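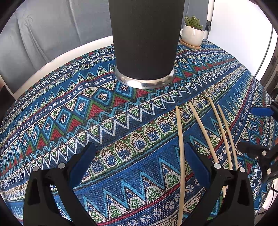 The Cloth on the Round Table

Printed tablecloths with diagonal banding are usually sold for rectangular tables. On a round top the bands have no edge to run parallel to, and the pattern has to be set by eye. Tamer Saliba, who buys table linen for the shop Mosoti, puts the cloth down first and turns it until the strongest line crosses in front of the main seat. In a cloth of blue, turquoise, green and red, the strongest line is normally the white one, often a zigzag.

Woven texture matters more than print quality at this stage. A coarse weave grips the tabletop and holds its position when a plate is dragged across it. A smooth one creeps. Saliba rejects anything that shifts under a dinner plate loaded to 600 grams and pulled by the rim.

Objects placed on a busy cloth should be plain. The pattern already supplies small shapes in quantity: diamonds, chevrons, medallions with dotted centers, stepped triangles. A second pattern on the crockery competes with them. Solid black, off-white and bare metal all read clearly from across a room. Glossy surfaces pick up reflections from the window and should be kept few.

A tall item goes toward the far side, where it does not block reach. Its foot should be checked for rough edges, which catch the weave. Metal bases are the usual offenders, and a felt disc cut slightly smaller than the base fixes the problem.

Plants need a saucer. A small cactus in a glazed pot is a practical choice for a dining table because it is watered seldom and drops little. Samer Aoun, who grows them for Cuterby, waters his table plants at the sink and returns them after the pot has drained. From October he cuts back further. Loose pebbles at the rim should be pressed down before the pot is moved.

Chopsticks in pale, unfinished wood mark easily. Soy sauce stains them within a meal, and dye from a new cloth can transfer if they are put down damp. Dry them fully, or use rests. Two diners need 4 sticks, and a spare pair is worth keeping in the drawer.

Washing is straightforward. Turn the cloth inside out, run it cool, and hang it by the hem. Iron on the reverse while slightly damp, following the weave and ignoring the direction of the print.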